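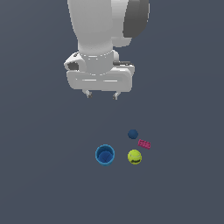

I finally got the burnt-on mess off my big roasting pan, so I'm writing down what I did before I forget.

Sprinkle 2 tablespoons of baking soda over the bottom, pour in hot water until it's covered, and leave it for 30 minutes. Mine needed a second round - I'd been ignoring that pan since May. Then go at it with a nylon brush and plain dish soap. **No steel wool on nonstick!**

For the corners I use an old toothbrush (soft bristles, the cheap kind). Rinse well and dry it right away, especially around the handles.

My neighbor Tamsin Benavides swears by vinegar. I tried it and my kitchen smelled like pickles all evening.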